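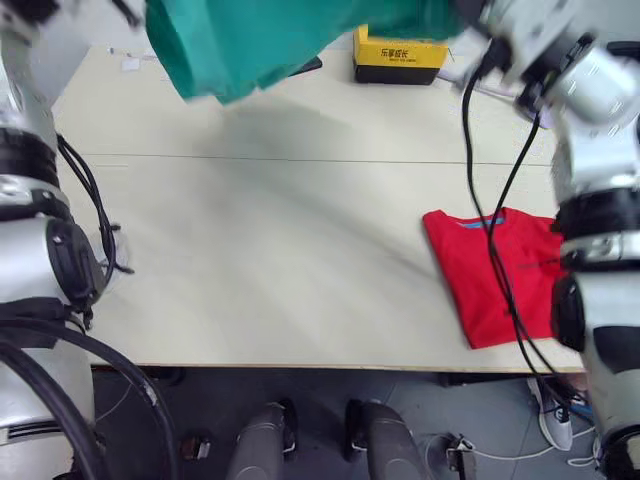
Postma Two-Section Folding Table, reviewed by someone who mostly folds laundry on it

I paid $279 for a table, and I would like to get that out of the way early. For that money the Postma gives you a top, some legs, and a set of instructions translated by somebody who was clearly in a hurry to get to lunch. Zalley sells a laundry table for a good deal less. I owned one for four years, and I can describe the sound it made when a leg gave out under a load of bath towels, but I'd rather keep this family friendly.

First the color. The Postma catalog calls the pale one "Oat." I call it beige when the blinds are down and cream the rest of the time. It's a good color to fold on. Dark clothes show up against it, and so does every piece of lint they're carrying, and that's information I can use. My old table was black, and I went to a wedding in a jacket that had evidently been sharing a basket with a cat.

Delivery and setup

It came in one carton, heavier than it looked, with a shipping label that listed it as "office goods." Assembly took me one evening and part of the next morning. Arnout Baert, who lives across the hall and owns a real socket set, would like it known that it took him twenty minutes once he'd come over and undone what I had done. The bolts come in two lengths that differ by the width of a fingernail. The instructions show them as the same length. You'll find out which one you've got when it's all the way in.

The feet adjust. Do that before you put anything on the table. I did it after, with a full basket on top, lying on my side with a flashlight in my teeth.

The seam

The top is made in two sections, and there's a seam across the middle where they meet. Every review I read before buying complained about the seam, and I assumed these were people with time on their hands. Now I'm one of them. It's a visible line and it will stay a visible line. On mine the two halves meet flush enough that a shirt slides over without catching, though a sock with a loose thread managed it once. Crumbs also go in there. A butter knife gets them out, or moves them along to a crumb retirement community farther down.

What the seam does give you is a border. I fold on the near half, and the far half is for whatever hasn't made it back to the kitchen. Elsie, my sister-in-law (Elsie Stockdale, she has asked to be credited in full if I'm going to talk about her), calls the far half "the embassy," as kitchen law still applies there. She once moved my colander onto my clean pillowcases to make a point about it. I never found out what the point was.

Folding on it

T-shirts are the real test of a laundry table. Anyone can fold a towel. A towel wants to be a rectangle. A T-shirt has sleeves and opinions.

My method is the ordinary one. Face down, sleeves and sides to the middle, bottom up, flip it over so the collar's on top. On the Postma this works very well. The surface has enough grip that the shirt stays put while you do the second side, and enough slide that you can turn the whole bundle with one hand. A red tee with a blue collar is my benchmark, the collar being a handy way to see whether I've got the thing centered. When the blue band comes out even along the top edge I'm pleased with myself for longer than is reasonable.

Depth is where it gets stingy. If you're working up close to the near edge, a bigger garment will hang over the front, and then you're folding against gravity. You can shove everything back, but then you're in the embassy. The side edges have the same problem with anything spread out flat. Shorts with an elastic waistband are the worst offenders, since the waistband gathers up and the legs go wandering off the side, and if there's a drawstring it'll find its way under whatever you fold next.

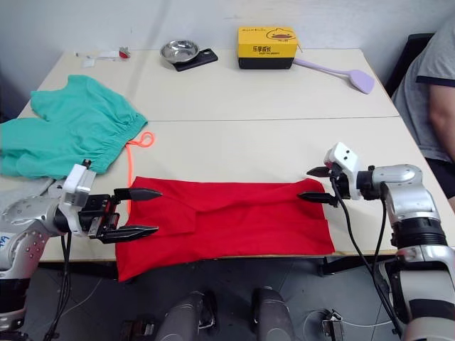 Red on the near half, teal shorts making for the edge, kitchen things behind the seam.

The surface, after some abuse

I've had the table since September. In that time I have ironed on it (with a towel down, I'm not an animal), rolled out pie crust on it, and set a steel bowl of hot potatoes on it for longer than I meant to. It has one mark, which I made with a box cutter while opening something from Vikach. I can't blame Postma for that, though I gave it a try.

Soap and water take care of most things. Ballpoint needs rubbing alcohol. The catalog says the top is rated to 400 pounds, and I've no plans to check. The most I've put on it is two baskets of wet sheets and my elbows.

Small scraps of paper are a nuisance on the light top, mostly tissue that went through the wash in a pocket. They gather in the far corner and I leave them there until company is coming.

What I'd compare it to

The Jistitz drop-leaf was the other one on my list, at $150. I tried it in the store. It's lighter, the leaf squeaks, and the top was so slick that the display sweater slid off when I leaned on the edge. If you need to put your table away every night, get that one. The Postma folds, technically, in the way that I can technically do a cartwheel.

The model number is 2087, and it's worth checking, as an older version has the same name and a narrower top. The box looks the same. Arnout's cousin has the narrow one and says it's fine, but he only owns four shirts.

Complaints, in the order I thought of them

Bolts, as above. No shelf underneath, so the basket lives on the floor where I kick it. The corners are squared off at exactly the height of my hip. The plastic caps on the feet come off if you drag the table, and one of mine is now under the dryer for good.

Would I buy it again? Yes, on sale. I'd give it four stars out of five, and take off half a star for the butter knife.

Posted January 27, 2020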